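28 June 2018

Up before the alarm again! I wanted to catch the tide at Jandia and I did, with 5 minutes to spare, flask under one arm and the good notebook in my coat pocket. The sea was flat as a plate and there were terns everywhere, more than I've ever seen from that wall, screaming at each other and dropping like darts. I stood there grinning like a kid.

Ximena Quintero turned up as I was pouring the second cup. She has finished the Bayram translation (157 pages, all of it by hand first, then typed) and she read me the opening right there with the wind trying to take the paper off her. It's so good. The bit with the grandmother and the lemon tree made me want to go home and write for a week. I told her so and she went pink and changed the subject to lunch.

Lunch was at hers — beans, flatbread, the green sauce I keep asking for. She promised me the recipe this time. It has cumin in it, which I never would have guessed.

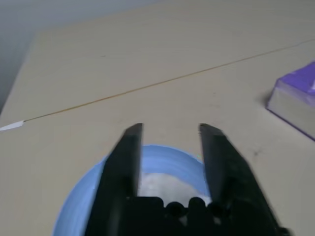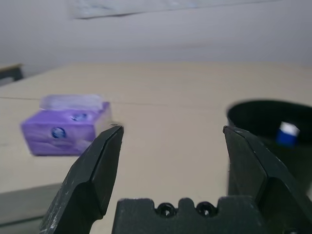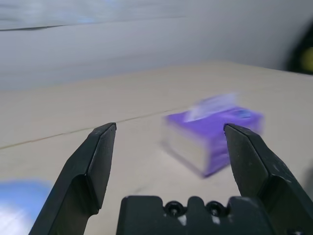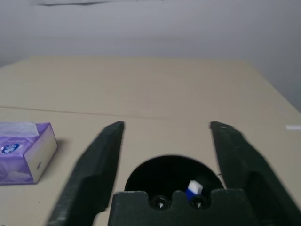
Walked home the long way, past the Brurko bakery, and bought two of the seeded rolls, one of which did not make it to the corner. The fig by the church steps has fruit on it already, hard and green. By September it'll be dropping them on people's heads.

Then the writing. I did 100 lines of the island poem before supper! Most of them will go, I know, but the part about the ferry coming in with its lights on is staying, I don't care what anyone says. I've been stuck on that ferry since winter and all it needed was to be leaving the harbor in verse one so it could come back in verse four.

Emiliano Quezada called while I was washing up. He wants us both to read at the Jandow evening, Ximena from the Bayram and me from whatever I've got. I said yes before he'd finished the sentence. Now of course I have to choose something, and I've had every folder out on the bed, and I've got it down to the ferry or the old one about my uncle's shoes.

Must remember: stamps, lamp bulb, give X. her blue bowl back. Window open tonight, I can hear somebody practicing the trumpet two streets over, the same four notes, getting better.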